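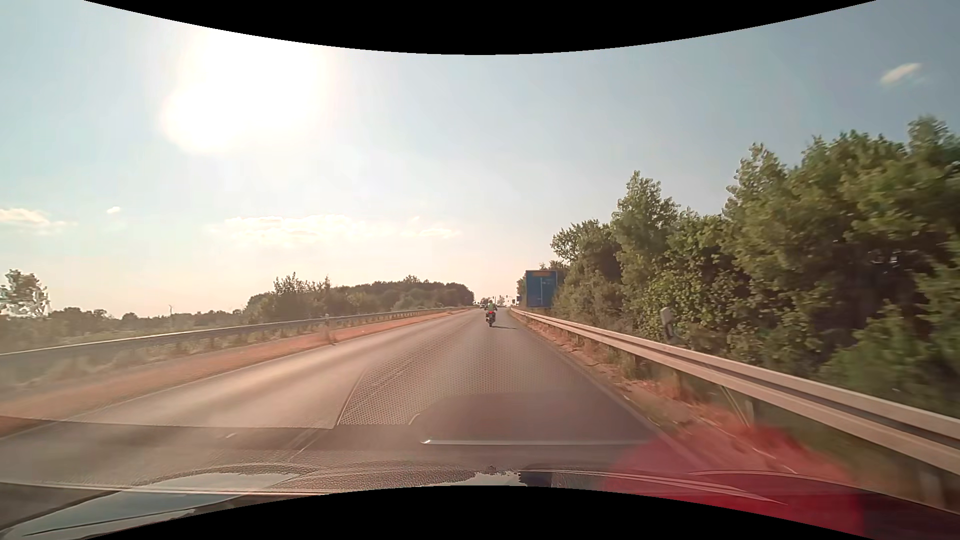

What do you wear on a motorcycle when the sun is low? Something loud on the top half, a clean visor, and sunglasses you can get off with one hand.

Feed > Threads > Riding & commuting

We use cookies to keep you signed in and to remember your settings. Accept all | Manage

1/ Got asked that again at work so I'm finally writing my answer down in one place. Long thread, sorry, I've been commuting on two wheels for a while and I have opinions.

2/ The top half first. Yellow-green is the color I keep coming back to. I had an orange vest for a year and it was fine in town, but out on the straight stretch with trees along the side I like the yellow-green better. It's ugly. My sister says I look like a tennis ball. I'm ok with that.

3/ Think about what a driver coming up behind you gets. One little red tail light and your back, and that's pretty much it. If the bike is dark and your jacket is dark too, you're a smudge. The back is the biggest thing you've got, so use it!

4/ Mine is an Ekska over-jacket, the thin kind that goes on top of whatever you're already wearing. Paid 41 bucks for it. The zipper is annoying with gloves on so I tied a loop of cord through the pull, and now it's great.

5/ Rodrigo Vieira asked me if a backpack ruins it. Yeah, a bit – a black backpack covers nearly the whole bright part. Get a rain cover for the bag in the same color or strap the bag down on the seat. I strap mine down.

6/ Ok, visors. Clean it the night before. A visor that looks perfectly fine in the garage turns into a milky mess the second the light hits it sideways, every bug and every little scratch. Wet microfiber, let it sit a minute, wipe, done. No paper towels please!!

7/ I do not love tinted visors for commuting. Going out it's lovely, then you stay late and you're riding home in the dark behind a sheet of smoke. Perrine Marty carries both and swaps them in the parking lot. I'm too lazy for that, so clear visor plus cheap sunglasses for me.

8/ Sunglasses with straight thin arms, by the way. Curvy ones catch on the helmet lining and then you're poking yourself in the ear at a red light.

9/ My ride is 26 miles each way and most of it is one long straight road. People think straight is easy. It's the part where I drift off the most, so I give myself little jobs: mirror, speed, what's the farthest vehicle doing, any brake lights way up there. Then start over.

10/ Shadows help too. If your own shadow is long, the sun is low, and somebody out there has it right in their eyes. Might be you, might be the person pulling out of a side road. I leave more room when it's like that and I don't trust anyone to have seen me, vest or no vest.

11/ Signs, same thing. The big blue ones are easy enough but the lettering can wash out when there's glare, so if it's a road I don't know I look up the exit before I leave. Missed one last April and got a very scenic extra 28 miles out of it.

12/ Someone's going to ask about seat position. I sit pretty upright. Better for my neck, and I figure a tall bright shape is easier to spot than a folded-up one. No science there, just me.

13/ Ok that's my list. Timothée Le Goff still swears by reflective tape on the helmet and I haven't tried it yet. If you have, which brand stays on in the rain? The roll I bought for my bicycle peeled off in a week.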